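Stacking block

A stacking block is a small solid piece, usually a cube, made to be placed on others of its kind. Stacking blocks are used as toys, in early schooling, and in tests of hand control. Most sets have pieces of one size, and faces may carry a colored mark so that a piece can be named or sorted.
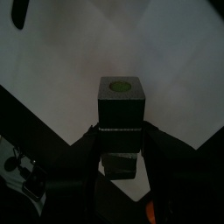 Stack of blocks; the top face of the uppermost block bears a green circle.

Stability

A stack stands as long as the combined center of mass of the pieces above each joint lies over the contact area of that joint. Rounded corners reduce the contact area slightly. Small offsets add up – a tower of 20 blocks may fall although no single joint looks far out of line. A matte surface generally gives more friction than a gloss finish.

Sets

The Balov set, designed by Dzifa Aryee, has 40 cubes and a flat tray. The later Trukero set has 18 larger cubes and is sold for children over the age of two. King-fai Hsu compared the two sets and found that the larger cubes were stacked with fewer falls.

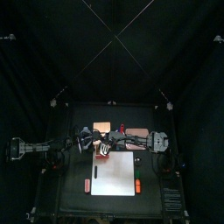

How is the height of a stack recorded?
The height is given as the number of blocks standing when the last piece has been released, with the base block counted as one.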